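Textiles 2: Natural Fibers and Dyes
Handout for Week 5 – Mordants, or why your color stays put
Leonora Dagdag

Welcome back! Last week we boiled a lot of onion skins and got very excited about the pot, and then several of you took your samples home, washed them, and wrote to me in some distress. Good. I was hoping you would. This week we get to the part of dyeing I love best, which is the chemistry that holds the color on the cloth.

Reading before Tuesday: the chapter on metal salts in the course packet, and the two pages on wool structure at the back. Skip the table of old weights and measures unless you like that kind of thing (I do).

1. What a mordant does

The word comes from the French for "to bite," and dyers long believed that the salts opened up the fiber so the dye could get its teeth in. It's a lovely picture and it's wrong. What happens is that a metal ion, usually aluminum or iron, forms bonds with the fiber on one side and with the dye molecule on the other. The metal sits in the middle and hangs on to both.

Two things follow from this. First, the fiber needs places for the metal to attach. Wool and silk are proteins and have plenty of them. Cotton and linen are cellulose and have far fewer, so they take more coaxing, and we'll treat them with tannin first. Second, the metal changes the light the dye absorbs, so the same dye bath can give you quite different colors. Madder with alum is a warm brick red. Add iron and it slides toward purple-brown. Same roots, same pot, same afternoon! I still find this thrilling.

2. The mordants we will use

Alum (potassium aluminum sulfate). Our everyday mordant for wool and silk. It keeps colors clear and bright. Too much of it makes wool feel sticky, so weigh it on the scale and don't guess.

Aluminum acetate. Better for cotton and linen. It costs more, so please share your baths.

Iron (ferrous sulfate). Used in tiny amounts to darken and dull a color – dyers say "sadden." It is hard on protein fibers, and wool treated with too much iron goes brittle over the years. Keep a separate pot and spoon for it. A few crystals left in a pan will ruin the next person's yellow.

Tannin (oak gall, sumac, pomegranate rind). Strictly speaking this isn't a metal mordant at all, but it binds well to cellulose and gives the aluminum something to hold. Some tannins are nearly clear and others bring a tan or yellow of their own, so note which one you used.

We won't be using chrome, tin or copper. You'll see them in older recipe books, where they are recommended very cheerfully. Chrome in particular is poisonous and doesn't belong in a teaching studio.

3. Working out amounts

Everything is figured on the weight of the dry fiber, written WOF. If a recipe says alum at 20 percent WOF, then for every 100 grams of dry wool you need 20 grams of alum. Weigh the fiber before you soak it. Somebody forgets every term and ends up trying to subtract the water.

Worked problem: a weaver has 2,000 grams of dry wool yarn and wants to mordant all of it at 20 percent WOF. Multiply 2,000 by 0.20 and you get 400 grams of alum. Iron at 2 percent WOF for the same yarn would be 40 grams. Look at the difference between those two numbers and you'll see why I fuss over the iron jar.

4. Method for wool with alum

Wash the yarn gently with a neutral soap and leave it in plain water for at least an hour. Dissolve the alum completely in a cup of hot water, then stir it into a pot of lukewarm water deep enough for the yarn to move freely. Add the wet yarn. Bring the heat up slowly to just under a simmer and hold it there for an hour, turning the yarn now and then. Let it cool in the pot, overnight if you can.

Don't rush the heating or the cooling. Sudden changes in temperature, along with a lot of stirring, are how wool turns to felt. 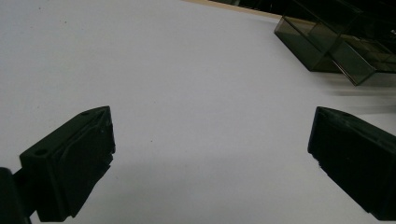 Once the yarn is cool, squeeze it out and rinse it lightly. You can dye it right away or dry it and store it with a label. Mordanted wool looks just like plain wool, so the label matters a great deal.

5. Testing for fastness

There are two tests I want from everyone. For washing, stitch a bit of dyed yarn to a scrap of white cotton, wash them together with soap, and look for color on the cotton. For light, wind yarn around a card, cover half of it with foil and tape it in a sunny window. Leave it up through May and we'll open them all together in the last session, which is always a noisy class.

Turmeric will fade badly. Please include it anyway! Weld and madder should do well on alum, and I'm curious to see how your black bean blues hold up.

6. For your notebook

Record the fiber and its dry weight, the mordant and percentage, the dye and percentage, the time, the highest temperature, and where your water came from. Hard water shifts colors a lot – weld loves it – and those of you on well water may get results the rest of us can't match. Tie a sample to every page, including the ugly ones.

Bring next time: an apron, rubber gloves, two small skeins of washed wool, and a jar with a lid.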